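Notebook, Rumow rat work
24 Dec 2024

Short one today, half the team's already gone. Writing it down so I don't have to reconstruct it in January like last year.

Ink cards from the north shore came back with Aigars on the early boat. All dry, all legible except the lot from the gully line, which got skink prints over everything and something that might be a crab. Sorted them on the long bench, mouse at one end, rat at the other, don't-knows in the middle. The middle pile is bigger than I'd like. Sigita says the don't-knows are mostly mouse with smeared heels and she is probably right but I want a second pair of eyes before they go in the sheet as mouse. Left in the tray with the blue lid. PLEASE don't tidy the tray.

Card 2863 is the one I keep going back to. Hind print, long, clean edges, four pads showing and maybe a bit of a fifth. If it's rat it is on the wrong side of the saddle, and then the whole idea that they're not crossing the scree needs a rethink. If it's a big mouse it's a very big mouse. Scanned at high res, sent to Corinne. She's measured more of these than the rest of us put together and she's also on leave, so no pushing.

Chew blocks. New batch of wax poured yesterday, the peanut one with less oil. Old recipe went soft in the tunnels in full sun and slid off the nail, and then you get ants and no tooth marks. This one set harder. Pulled a few out of the moulds and they popped clean, one cracked at the nail hole because I drilled it too cold. Note for next time: drill at room temp, go slow, back the bit out twice. Smell is fine. Adhiambo thinks it's weaker than the old batch, I can't tell any more, I've been breathing peanut for three weeks.

Want to run old against new side by side before we swap the whole line. Plan is paired tunnels, same spot, one of each, swap left and right at each check so we're not just measuring which side the rats like. Darius wanted to do alternate stations instead, quicker to set. I'd rather pairs. We argued about it over lunch and got nowhere, will do pairs on the short line and he can do alternates on the coast if he still wants to.
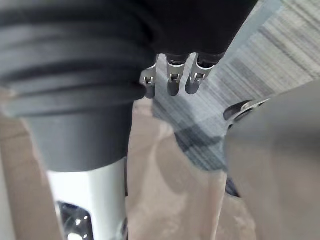

Page last changed: 24/12/24 by A. Sepp (spelling, tray note)

Trimgate traps, next. The self-resetting ones on the ridge. Serviced 5, which is all that came down. Gas canisters swapped on the lot. Salt has got into the trigger arms again, same greenish crust as in March, and two were stiff enough that I doubt a light animal would set them off. Took the arms out, vinegar, toothbrush, rinse, dried on the heater rack. Silicone grease very thin. Too much grease picks up sand and you're worse off than when you started, which we learned the slow way.

Trigger weights after cleaning were all back in the range on the sticker. Before cleaning, didn't get a weight for the first one becuase I'd already pulled it apart like an idiot. Got the others. Numbers are in the service book, not copying them here.

Counter on unit 3353 is reading nonsense. Jumped overnight by more than you could get if every rat on the ridge lined up for it. No carcasses under it, no fur on the striker. Opened the housing and the board looked ok, a bit of damp in the corner near the battery. Swapped the battery, still climbs if you tap the case. So, wind. Or the petrels clattering into it on the way to the burrows, Adhiambo's theory and not a bad one, it's mounted right on the flight path. Pulled from service. Do NOT use any of its counts from the last check. Have put a strip of red tape on it and written on the tape.

Which brings up the mounting height question again. We lifted them to keep the non-targets out, good, and no bird bycatch on the ridge since. But higher up they catch more wind and the brackets flex. Aigars has a design for a stiffer bracket out of scrap angle, drew it on the back of a card envelope. Stuck it inside the service book cover. Needs someone to check the bolt spacing against the newer housings, they moved the holes and didn't tell anyone.

Bait stations on the Barros side. Nothing to report, no take. Weights same as set allowing for damp. That's good news or it's bait shyness, and we can't tell those apart from bait weights alone, so the cards matter more there. Asked for a second run of cards on Barros before the weather turns. Waiting to hear if there's a boat.

Cameras: cards downloaded, not looked at. Up to 3 of them have fogged lenses, I only flicked through the first few images on each. Desiccant was pink in all of those. New sachets are in the drawer under the kettle, the proper ones, not the ones out of shoe boxes.

Seabird side, quickly, mostly Sigita's notes passed on. Burrowscope battery is on its last legs, dies before the end of a transect even from full. Use it for the upper plots first and do the easy ones by playback. Occupied burrows on the saddle look the same or a bit better than the last visit, she doesn't want that repeated until she's done the lower plots, so treat as gossip. One egg out on the track, whole, cold, no tooth marks. Bagged and in the freezer, labelled, second shelf. It's not food obviously but last year someone moved things about to fit a turkey in, so, second shelf.

Biosecurity. Quarantine room needs a proper go before the new year boat. Found grass seed in the velcro of a pack that had a green tag on it already. Not naming the pack. Velcro, tongue of the boots, the seam inside the pack lid, tent bags turned inside out. If the tag's green it means you did all of that. Fresh tags on the hook by the door, old ones in the bin so they can't be reused.

Also the rodent-proof tubs: one lid on the Mukon set has warped and doesn't seat at the back corner. You can get a pencil through, so you can get a mouse through. Don't pack food in it. Use it for rope. I've emailed for a replacement, no reply, shut till January I'd guess.

Data sheet. Darius changed the colum order in the tunnel sheet to match the field forms, sensible, but the summary page still points to the old order so the rat and mouse totals are swapped. Gave me quite a turn this morning. Fixed on my copy, not on the shared one yet, don't want to do it while he's got it open. Darius if you read this, close it.

Things for whoever opens up first in January:
Look at the middle pile, blind, before reading what I've pencilled on the backs.
Chase Corinne on 2863, nicely.
Lower the heater rack, it's too near the shelf with the card stock.
Camera cards need going through, saddle first.
More vinegar. And toothbrushes, the firm kind.
Ring about the Barros boat.

Gas canisters: the empties are in the crate outside, the full ones are in the locked cupboard, key where it always is. Wax moulds are soaking, tip the water out if you're last to leave. Fridge has been cleared except for the milk and Aigars' mystery jar.

Off to catch the half past four. Lights and fan off, freezer left ON.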